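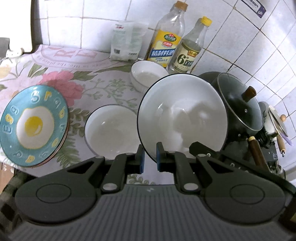 A white bowl with a dark rim on a crowded kitchen counter.

The old Pesden Primary School had a hall, six classrooms and a kitchen that had not cooked a meal in years. Lunches came from home or from the shop over the road. When enrolments passed the number the site was built for, the school asked Gravora, a small practice with a habit of taking on public work, to find room for 34 more children without taking any of the oval.

Marcelino Zabala, the project architect, spent his first two visits walking the boundary. The original brick building sits hard against the street, with a row of demountables behind it that had been put in as a temporary measure and stayed. Between the two was a strip of asphalt nine metres wide, used for bins and deliveries.

"Everyone assumed the new rooms would go where the demountables were," Zabala says. "That meant moving classes off site for most of a year. The strip was free, so we started there."

The scheme fills the strip with a long, low building under a single pitched roof. It holds two classrooms, a shared wet area, toilets that open both to the corridor and to the yard, and a new kitchen with a servery facing the hall. A glazed link joins it to the old building at the point where the front office used to be. The office has moved to the street corner, where parents can find it.

Nine metres sounds generous until a corridor and two external walls are taken out of it. Gravora kept the corridor narrow at the classroom doors and widened it between them, so that bags and coats hang in the wide parts. Each classroom has a high window to the south and a low one to the yard, with a deep sill at a height that suits a seven-year-old.

The structure is timber on a concrete slab. The walls facing the yard are clad in painted board, and the end walls are recycled brick, a colour close to the original but not matched to it. Zabala did not want the addition mistaken for part of the older school. Roughly 1,000 of the bricks came from a boundary wall taken down early in the job, and the rest from a yard in Aguirre.

Grumico, the builder, started in July and worked behind a hoarding while classes carried on. Site manager Dwayne Marchetti set deliveries for before eight or after the last bell. The slab was poured in the school holidays. An old stormwater pipe, missing from every drawing, turned up under the asphalt and cost the job nine days.

"We hit it with the first trench," Marchetti says. "After that we dug by hand near the old wall."

The kitchen was the last part to be agreed. Some parents wanted the money spent on a third classroom. The compromise was a room big enough to teach in, with benches at two heights and space for 40 lunches at a sitting. Cooking classes use it in the afternoons.

Two of the demountables have gone and a third is used for music. The ground they stood on has been seeded, with a temporary fence around it until the grass takes. The new classrooms opened in February 2023.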